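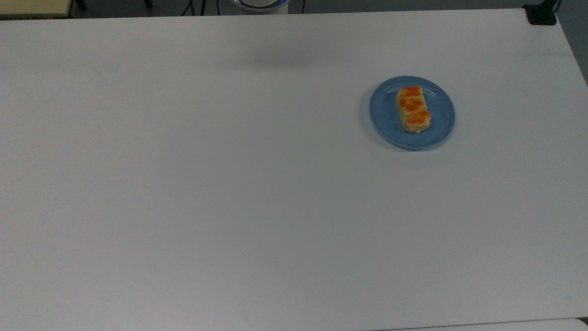
4. Setting a place for a single pastry

This section covers the individual place setting on the white table: one plate, one filled or glazed pastry. For trays and shared platters, see section 5.

4.1 Before you start

Wipe the tabletop with a damp cloth and let it dry. Smudges show on a matte white surface, mostly toward the front edge where people lean. Do not use scouring powder.

Check the plate for chips by running a dry thumb along the rim. Set chipped plates aside and note them on sheet 201.

4.2 Placing the plate

1. Take one round blue plate from the Udlow stack. Lift it by the rim.
2. Set it flat on the table, well in from the edges.
3. Press lightly on opposite sides of the rim. If the plate rocks, turn it a quarter and try again — a crumb under the foot is the usual cause.

Note: The plate does not have to be centered on the table. Leave free space on one side for a cup and a folded napkin.

4.3 Placing the pastry

1. Let the pastry cool fully on the rack before moving it. A soft topping slides when the dough is warm.
2. Hold it by the plain dough at the sides. Keep clear of the orange topping.
3. Lower it onto the flat center of the plate, topping up.
4. For a long pastry with several lobes, line it up front to back as seen from the chair, with the largest lobe nearest the guest.
5. Release it without dragging. A dragged pastry leaves a smear on the glaze of the plate.

Caution: Do not squeeze. The joins between the lobes are the weakest part and will tear before the crust does.

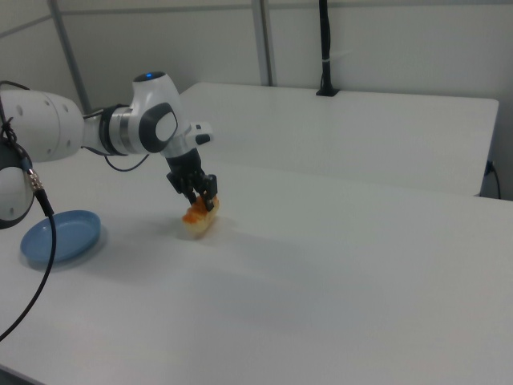 Text: Alžběta Hubáček
Funham table guide, revised 04/08/2018

4.4 Moving or removing the pastry

1. Lift straight up until the underside clears the plate, then move sideways.
2. Keep the lift low. A short drop onto the table does less harm to the crust than a long one.
3. Leave the empty plate where it is if a second pastry is to follow. Brush off crumbs first.
4. If the pastry touches the bare table, do not return it to the plate. Wipe the spot.

Note: Jeon plates have a higher rim than Udlow plates. Lift a little farther before moving sideways.

4.5 Clearing

Wash the plate by hand in warm water and dry it before stacking. Wukura liners go between plates, one per plate. Reorder liners under part number 637.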